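The Little Bear With Twenty Faces

In May, on a wet morning in Birnness, I waited outside a shop with no sign for almost two hours. There were already people in front of me with folding chairs and flasks of tea. We had all come for the same thing: a vinyl bear which fits in the palm of a hand, sold in a closed box, so that you do not know which bear you have until you are home, or, if you are like me, until you are three steps from the door.

The bear is called Tirkano. He was drawn first by Nhi Bùi, who made comics before she made toys, and the new series gives him to 20 artists. Each of them received the same blank white figure and the same short letter. The letter said that the ears must stay and everything else was open.

"I was a little afraid when the drawings began to come," Bùi told me. "One artist sent a bear without a face. Another had turned him to the wall. I put them on my shelf for one week and after this week I liked them the most."

The bear without a face is by Shota Oshima, and it has become the one that collectors look for. From the front it is a smooth grey stone. Only when you hold it near a lamp do you find the small lines, like the lines that water leaves on sand. Oshima painted his first version with a brush that had very few hairs left, and the factory needed four attempts before the printed lines looked enough like the painted ones.

Italo Bellini has gone in the other direction. His bear wears a baker's coat, a moustache and one slipper, and carries a loaf under the arm. It is a funny figure, but the colours are soft and a bit sad, as in an old kitchen where the sun has come in for many years. I did not expect to like it so much. It stands now beside my telephone.

The series is published by Draron, a small house which until last year made mostly art prints. Phong Diệp, who looks after production there, explained to me why each figure costs more than the older bears did. The vinyl is thicker, the arms turn, and the paint is put on in several layers with a day of rest between them. He showed me two bears next to each other, one with the rest and one without. On the second the red of the scarf had gone into the white of the belly.

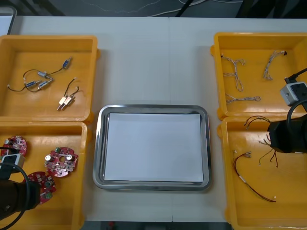
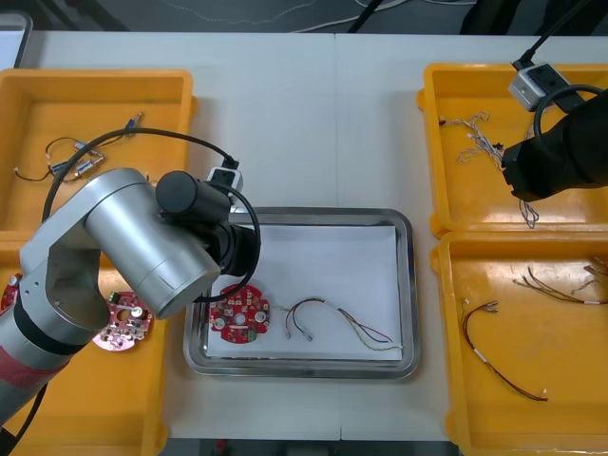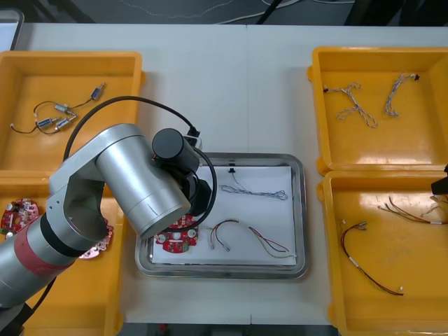
The question of the closed box

Not everybody loves the blind box. I have friends who stopped collecting when this way of selling became normal, and I understand them. You can buy five and receive three bakers. The prices for the rare ones then go up among people who, I suspect, never take them out of the plastic.

Draron has tried to be fair in this. The chances are printed on the side of the box, in letters large enough to read, and no figure in the series is made in fewer than 100 pieces. The smallest edition is exactly this number, a clear blue version of Bùi's own bear. The Oshima has 259 and the Bellini 183, so the baker is less common than my friends and I believed from our luck.

Quang Đinh, who runs the shop in Birnness, has his own answer. He keeps a long table at the back where customers can open their boxes and exchange. There is one rule, that no money goes over the table. I stayed there the whole afternoon. A boy gave a gold bear with wings for a plain brown one, and his father asked him two times if he was sure. He was very sure. The brown one looked like their dog.

I also made an exchange — a striped bear for the grey stone of Oshima — with a retired teacher who said that a bear should have eyes. We were both content, and she has written to me since then with photographs of her shelf.

What comes after

A larger Tirkano, as tall as a wine bottle, is in preparation. It will be sold in an open box with a window. Bùi has kept this one for herself and does not want to show the drawings yet, but she let me see the box, made by the printer Claeys on a rough card which feels like a school notebook. The inside is printed too, with a forest at night. One can stand the bear in it and leave the box open on a shelf.

The small series is in the shops from Saturday, June 24, 2023, and Đinh's table will be open on the same day from ten o'clock. Bring your doubles. If someone has the clear blue one and prefers a baker in one slipper, I have a second at home.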